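Home | Products | Skimon | Support | FAQ | Contact

Skimon bin-picking kit: frequently asked questions
August 23, 2018
By Yamuna Pillai, Lallerov

What is in the kit?
An end effector, a controller, a tubing and cable set, and a licence for the picking software. The arm, the bin and the table are not supplied. An arm already on site can be used if it appears in the compatibility table in the manual.

Which items can it pick?
Mixed rigid items, unsorted, up to 453 g each. Cloth, loose bags and anything with an open liquid surface are outside the specification. Long items lying flat are accepted. Items leaning against a bin wall are accepted too, but expect a longer cycle, as the planner has to find an approach that clears the wall.

Do items need to be registered first?
No. A registered item is picked with stored grasp points; an unregistered one is picked on shape alone. The item library holds 2,000 entries. We suggest registering anything that makes up a large share of your stock.

Does the bin have to be fixed?
Yes. If it shifts during a run, the stored wall positions are wrong and the controller will stop on contact. Clamps on the sides are enough for table mounting. Check them at the start of each shift.

What does a typical test load look like?
Household and office goods of unlike shape, placed in one bin with no set order. A stapler and a toy shovel make a fair pair: one is narrow and may come to rest on end or against a side, the other lies low and gives the tool little height to work with.

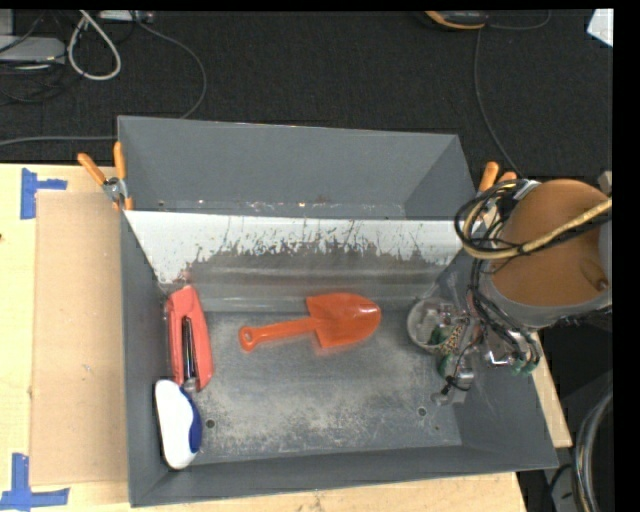
Murthy asks whether wear on the bin floor affects picking, and adds that at his site the grey bins were scuffed within a month and the depth readings seemed noisier afterwards. Scuffs alone do not matter to the planner. Bare metal can, where it reflects the work light. Move the light, then run the floor calibration again.

How often is calibration needed?
After any change of bin, light or arm position, and otherwise every 70 hours of running.

How long do the contact parts last?
In our January trial the first set was replaced after 2,723 picks. Life depends on the surface of the goods. Spare sets are ordered under the part name Mollis and are fitted without tools.

Can the tubing and cables be run along the arm?
Yes. Leave a loop at the wrist long enough for full rotation, and check that it does not drag on the bin rim at the lowest pick position.

Contact Lallerov support | © 2018 Lallerov | Back to top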